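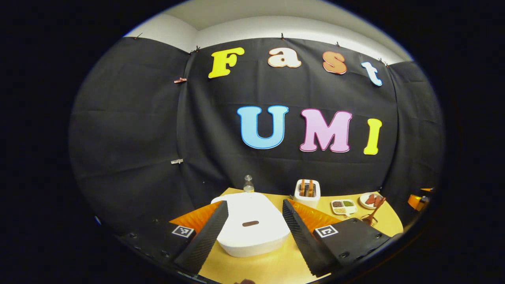 A reader in Ferkmont wrote in to say that my last column on waiting rooms was fine as far as it went, but that I had ducked the real question, which was why everything now has to be fast and who exactly asked for it. She added that she had read the column in a waiting room and finished it with time to spare.

Fair enough. I don't recall asking for it either. I recall wanting a sandwich.

The sandwich place near me is called Pace, and it used to be a counter with a man behind it and a line in front of it. Now it has a wall of screens, and the screens would like to know a few things. Do I want to continue as a guest? Would I care to round up? Am I sure? By the time I have proved to the machine that I am sure about mustard, the old line would have served me and the two people after me, and one of us would have complained about the weather. The sign in the window promises lunch in a hurry. I suppose lunch is in a hurry. I'm the one standing there poking at it.

My bank did the same thing in August. Brendis Savings closed the branch on my side of town and sent a letter saying this would let them serve me faster. I now drive 26 minutes to reach a person. There is an app, of course, and the app is quick as lightning at everything I don't need. It can show me my balance before I've had time to dread it. When I wanted to fix a misspelled street name, it sent me to a phone line, where I spent 58 minutes hearing that my call would be answered shortly. Shortly is a lovely word. It has no numbers in it.

What bothers me is where the time goes. Somebody is saving it, I'm sure. The bank has saved a bundle. The sandwich shop has saved a whole man. But the minutes they saved used to be work that they did and now it's work that I do, unpaid, on a screen with someone else's thumbprints on it.

I will admit there are things I like fast. Ambulances. Haircuts. Any speech at a wedding. And I'm not pretty to watch when a page takes more than a moment to load, so I've clearly been trained like everybody else. I once walked away from a microwave in disgust — it had 40 seconds left.

Still, the best hour of my week is at the shoe repair in Wunard, where the ticket says "ready when ready" and there is no way to track anything. You go back and they're done or they aren't. If they aren't, you get a chair and an opinion about your heels. I've been going for years and have never been asked to rate the experience.

So, to the reader in Ferkmont: I don't know who asked for it. I'd call somebody and find out, but I have a haircut at four.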